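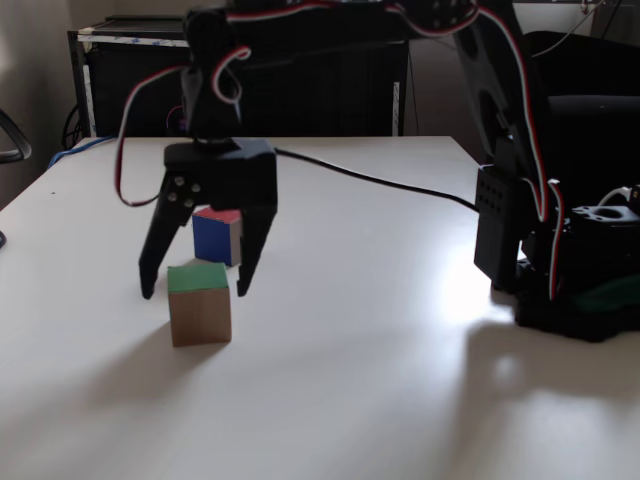 Vendor disclosure statement (Veldale)

A vendor disclosure statement, commonly called a Form 6 or simply "the statement", is a document given by the seller of residential land in Veldale to a prospective buyer before a contract of sale is signed. It sets out matters affecting title, use and outgoings that a buyer could not readily discover by inspecting the property. The statement is prepared by the vendor or, more commonly, by the vendor's solicitor or licensed conveyancer. The listing agent may deliver it but may not draft it.

The statement is distinct from the contract and from any building and pest report. It makes no representation about the structural condition of a dwelling, and a buyer who relies on it for that purpose has no remedy under the disclosure provisions.

Background

Before the present scheme, disclosure in Veldale rested on the general law. A vendor was obliged to disclose latent defects in title but otherwise had no duty to volunteer information, and buyers' representatives relied on requisitions sent after exchange. Requisitions were frequently answered in standard terms ("not so far as the vendor is aware"), and searches obtained after exchange often revealed easements or drainage notices at a point when the deposit was already at risk.

A review of conveyancing practice led by Emese Fekete examined 477 residential files drawn from metropolitan and rural offices. In 323 of them at least one material search had been ordered only after the contract became binding. The review recommended that the cost of basic searches be shifted to the vendor and that a prescribed form be attached to every contract for residential land. A draft form was circulated in November, and the final version took effect on 31 December 2018. Contracts signed before that date remained subject to the earlier rules even where settlement occurred later.

Contents

The prescribed form is divided into six parts.

Part 1 identifies the land by title reference, street address and plan number. A copy of the title search must be attached, and it must have been issued within the period stated on the form.

Part 2 lists registered encumbrances that will remain on title after settlement, including easements, covenants and profits à prendre. A mortgage to be discharged at or before settlement is not listed.

Part 3 deals with planning. The vendor states the zoning of the land, any heritage overlay and any current permit. Neighbouring zoning is excluded, a point on which the review was divided.

Part 4 covers notices and orders served by a council or statutory authority, such as fencing notices, demolition orders and notices of intention to acquire.

Part 5 sets out rates, land tax, water charges and, for strata lots, levies payable to the owners corporation. Amounts are given for the current charging period and may be stated as a maximum.

Part 6 concerns services. The vendor states whether electricity, gas, reticulated water, sewerage and telecommunications are connected. Septic systems and tank water are entered under a separate heading with the date of the last inspection, where one is known.

Building permits and owner-builder work are dealt with in an annexure, required only where work was carried out within the period fixed by regulation.

Delivery and timing

The statement must be signed by every vendor and given to the buyer before the buyer signs the contract. Delivery by email is permitted where the buyer has supplied an address for that purpose. Provision of a link to a data room is sufficient only if the document can be downloaded in full without payment.

At auction, the statement must be available for inspection at the agent's office and at the place of sale before bidding opens. A successful bidder is taken to have received it. The practical effect is that a bidder who has not read the statement is in the same position as one who has.

Where a matter in the statement changes between delivery and signing, a fresh statement is required. Handwritten amendments are valid if initialled by all parties, although most practitioners avoid them.

Remedies

A buyer may rescind before settlement if no statement was given, or if the statement was false or incomplete in a material particular. The right is lost if the buyer is in substantially as good a position as if the disclosure had been correct, and the vendor acted honestly and reasonably.

The leading decision is Katona v Feser, which concerned a townhouse at Staltasstead. The statement omitted a drainage easement along the rear boundary, though the easement was shown on the plan attached to the contract. The tribunal held that disclosure elsewhere in the bundle did not cure the omission — the form had to be complete in itself — but declined to allow rescission, finding that the buyer had discussed the easement with a surveyor before signing. The decision has been criticised for leaving the first proposition with little work to do.

A vendor who knowingly supplies false information commits an offence, separate from the buyer's civil rights. Errors in a certificate issued by an authority are not attributed to the vendor who attaches it in good faith.

Exemptions

No statement is required for sales between co-owners, transfers under a will, sales by court order, or sales to an authority with power of compulsory acquisition. Commercial land is outside the scheme. Mixed-use premises are treated as residential where the dwelling occupies the greater part of the floor area.

Rural land is included only if the parcel contains a dwelling and is smaller than the prescribed size. Vendors of larger holdings sometimes supply a statement voluntarily, in which case its accuracy is governed by the contract.

Commentary

Fanni Mészáros has argued that the form favours matters that are cheap to search over matters that buyers ask about, noting the absence of any question on flooding or cladding. Others have pointed to the burden on vendors of low-value lots, for whom the full set of certificates can cost over $1,000. Proposals for a shorter form for vacant land have been considered but not adopted.

See also

Caveat emptor
Cooling-off period
Owners corporation certificate
Requisitions on title
Torrens title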